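4. Setting up the board and blocks

The Nikemwood leaflet says the Gulitz block set is "ready in moments". Allow longer than that, and ignore the drawing on the lid, which shows a layout we have never got to work.

1. Put the wooden board on a flat, steady surface. A perforated table top is fine. Trurnent sells a grip mat for this job, but we saw no difference with it.

2. Turn the board so the grain runs from left to right. The leaflet claims this helps people judge a straight line. We have our doubts, but it does keep the layout the same from one session to the next.

3. Wipe the board with a dry cloth.

Caution: do not use the Ruchti oil on the top face. It is sold as non-slip when cured. Ours was not.

4. Tip the blocks out beside the board and check them for chipped corners. The maker promises 1000 uses per block. We stopped keeping a tally at 134, by which time 2 had gone back.

5. Place the blocks in two loose groups with a clear gap between them. Mix the colours and shapes.

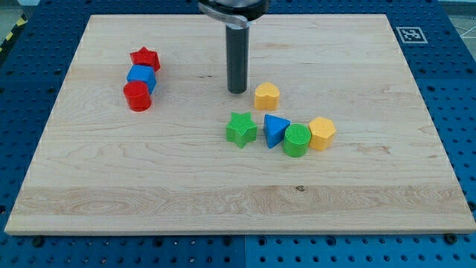 6. Leave small gaps inside a group if you like, or let the blocks touch. The leaflet insists on an even space all round and gives no reason for it.

Note: the ribbed tops are part of the finish. Sanding them down, as page 68 suggests, only makes the blocks harder to pick up.

7. If a round block rolls, stand it on its flat end. Do not wedge it with card.

For sorting by colour, go to section 5.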